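# Why Are Some Things Shiny and Some Things Dull?

My niece Asabe asked me this one while she was eating soup. She could see herself upside down in the spoon, and she couldn't see herself in the bowl at all. Why not? They were sitting right next to each other under the same kitchen light!

Okay, so let's start with light. Light travels in straight lines until it bumps into something. When it bumps, some of it gets soaked up and some of it bounces off again. The bouncing bit is called **reflection**, and it's how you see nearly everything in your house — your socks, your toast, your brother. They don't make any light themselves. They just bounce it to your eyes.

Now think about throwing a tennis ball at a smooth wall. You can pretty much guess where it'll go. Then think about throwing it at a big pile of rocks. It could go anywhere (please don't throw it near a window).

Light does the same kind of thing. On a very smooth surface, like a mirror or a polished spoon, all the light bounces off in a neat, orderly way, so the picture it's carrying stays in one piece and you see your own face. On a rough surface the light scatters all over the place and the picture gets scrambled. We call that kind of surface **matte**. Paper is matte. So is chalk, and so is a cardboard box.

The bumps can be really tiny, by the way. A sheet of paper feels smooth to your finger, but under a microscope it looks like a plate of squashed spaghetti!

What about black things? Black soaks up most of the light that lands on it, but a little still bounces back. If the surface is glossy, you get small, sharp, bright spots. If it's matte, the bright part spreads out and goes soft and gray.

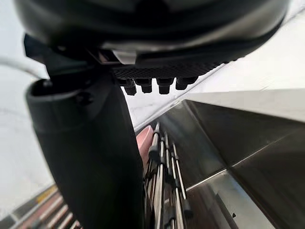
*Soft gray highlights on a smooth, dark matte curve.*

Curves are fun because they show you which way a surface is bending. One part faces the light and looks brighter, and the rest slides off into the dark. When I was learning to draw, my teacher, Mr. Backlund, made me shade 20 eggs before he let me draw anything else. I got very tired of eggs, but I did learn where the highlight goes.

## Try it yourself

You'll need a piece of kitchen foil, a flashlight and a fairly dark room.

1. Lay the foil flat, shiny side up, and look at your face in it. It'll be blurry, but you should be in there somewhere.
2. Scrunch the foil up gently, then open it out again.
3. Look for your face now. Gone!
4. Shine the flashlight on it from the side and tip your head back and forth to make it sparkle.

It's the same foil, and it bounces back nearly as much light as it did before. All those little creases are just sending it off in different directions.

Asabe tried this with 3 pieces of foil and then wanted to know why your face is upside down in a spoon but the right way up on the back of it. That has to do with the spoon's curve, so go grab one and look at both sides while you wait for my next page.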